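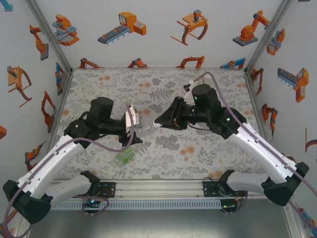 16th October

Quick one, dinner's on. Finally picked a tablecloth! Went with the fern one from Brollik – pale gray leaves, little orange dots scattered about. The other one I had in the basket was plain oatmeal and I'd of been bored of it by June.

Washed it once already. Came out fine, bit creased, not ironing it. Ordered a size up becuase the last one from Usmani shrank, so get the 72 inch if you're in two minds.

Napkins next. Want four, plain orange maybe? Lurkby only sells them in threes. Annoying. Will report back.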